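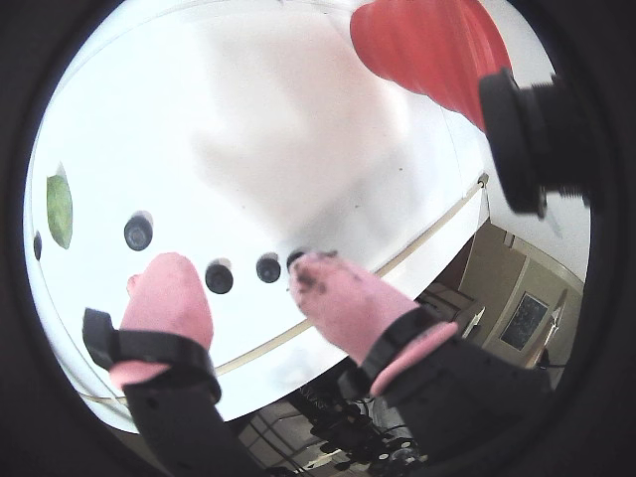
Photo: Kaede Sugawara

December, dye notebook, continued (started before the kettle boiled, finished a bit after 4 pm)

Second go at the berry bath for the Corelness wool. Last time I got a gorgeous plum out of the pot and a sad dishwater grey on the dry skein, so I've gone back to basics: same wool, same rainwater, new mordant, and no fiddling halfway through (I'm looking at myself here).

Weighed out 575 g of berries, frozen ones from the chest freezer. Mashed them with the potato masher, then topped up with rainwater to the second rivet on the big enamel pot. Brought it up slowly and kept it just under a simmer. Loukia reckons I boil everything to death and that's where my purples go. She may be right! I'd love to blame the tap water but we've ruled that out.

Alum at 20 per cent weight of fibre for the main lot. I know Roos goes lighter than that, but her fleece is from the Lasberg flock and it drinks colour like nothing else, so I can't really compare. Skeins labelled with knotted string this time because the texta washed off the tags again. 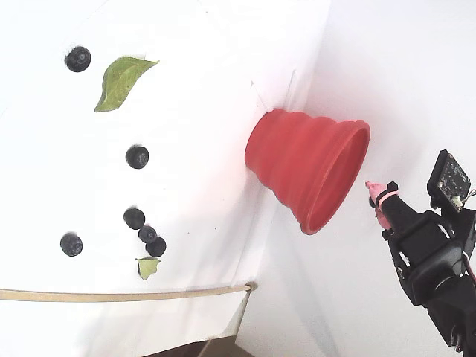 First skein came out after an hour and it's a proper dusty mauve, much nicer than I'd let myself hope for. Rinsed until the water ran nearly clear. The second stayed in while I had lunch and it's deeper but also browner, a bit like old velvet. I'm leaving the third in the pot overnight with the heat off and the lid on. PLEASE don't lift the lid, whoever's in first.

Then the modifiers, which is always the fun bit. Snipped 5 short lengths off the first skein:
- splash of vinegar: pinker, quite bright
- bicarb: went a murky teal in front of my eyes, love it, don't trust it
- iron water: charcoal, smells like the shed
- copper water: not much in it, maybe greener
- left alone, for comparison

They're pegged on the line over the sink. Half of each needs to go in the window under the card so we can see how it fades. Berry colour is a fickle thing on wool and I won't sell any of it until I've seen a month of sun on it. Sanne wants the mauve for her Urbonaitė shawl pattern and I've told her to hold off winding anything.

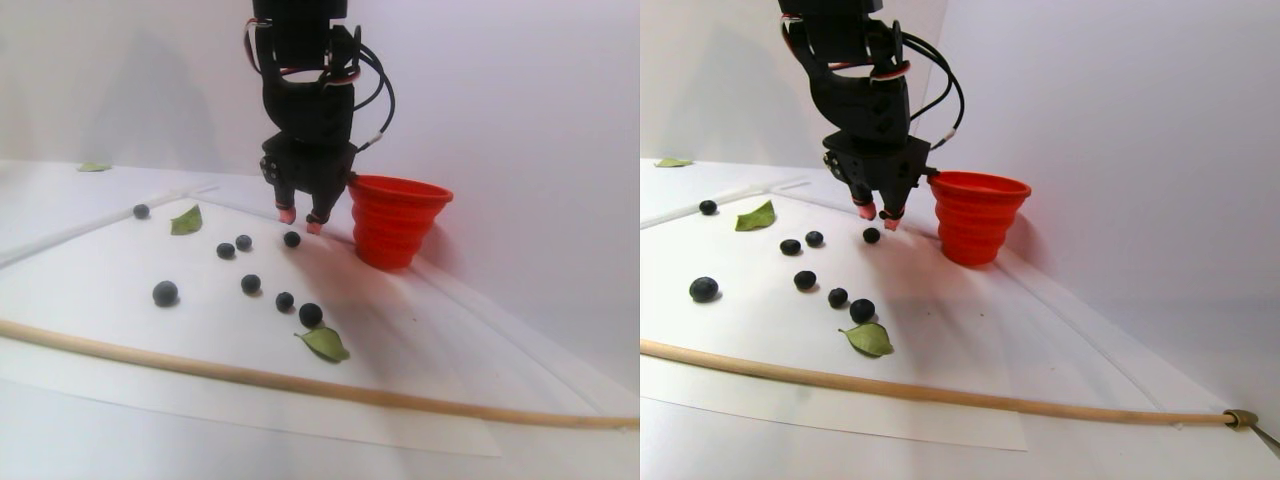
Blueberries and leaves on white paper, with the red collapsible cup.

To do: strain the leftover bath and freeze it, order more alum, find out who has the good scales. Lahcen asked if the leaves would give a yellow on their own. Haven't tried it, but there's a spare jar and enough scrap yarn, so I'll put some on to soak tomorrow.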